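Binditz Pegboard Set: recording rules

Data card for the two-arm tool hanging episodes. These rules apply to all 300 episodes.

1. Check the board
Tape rolls and scissors go on metal hooks. Screwdrivers go in the cup.

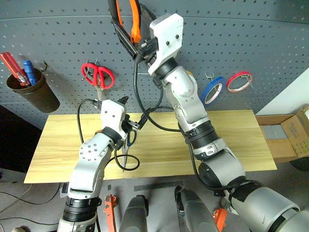

Keep cables clear of the grippers before each start. If a cable snags, stop and mark the episode as failed.

2. During the episode
Stay outside the floor tape. Limit each episode to 60 seconds.
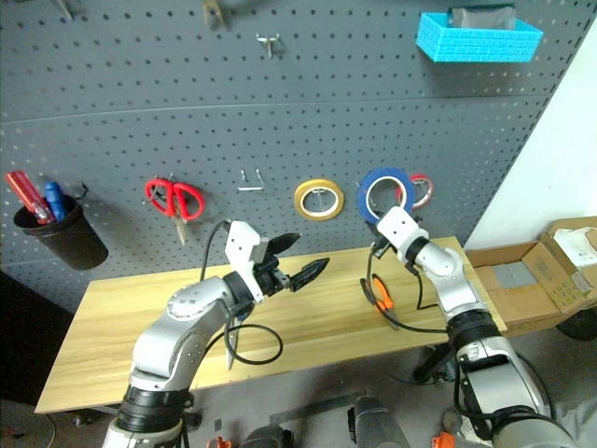 3. After the episode
Log failed attempts too. Do not trim them.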